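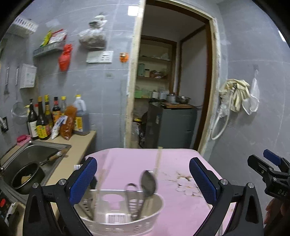

Does storing utensils upright in a drained holder make them dry faster than laying them flat on a cloth?
Slightly, and the size of the gain depends far more on room humidity than on the holder.

4.2 Household drying claims

The claim that open, slotted holders are the more hygienic choice is repeated in most consumer guides, and we found little behind it. Jelínek and Vávra reported shorter drying times for upright storage, but their trial ran in August, in one ventilated kitchen in Plalton, with the windows open. Gajdoš repeated the procedure in a basement flat and saw the difference all but vanish. Neither study separated wood from metal, a serious omission given how long a pair of wooden chopsticks can hold moisture next to a metal serving spoon (Figure 3).

Figure 3. Mixed utensils in a white round holder with slotted sides and a drain grille in the base.

Our own survey went to 809 households in Bustbridge, of whom 110 returned a usable diary. That is a poor return, and we would not lean on it. Respondents who kept metal and wooden tools together described musty smells more often, but they also washed up less often, and the diary cannot tell these two things apart. Only 9 households had ever cleaned the underside of the holder – a habit the guides rarely mention.

Stetsiuk has argued that the grille does most of the work, letting water leave before it can pool. This may be so. The bench test he cites used new holders, rinsed 20 times with clean water, with no starch or grease involved. Until somebody repeats it with the residue of ordinary cooking, we see no grounds for preferring one design over another, and the price difference between them remains hard to defend.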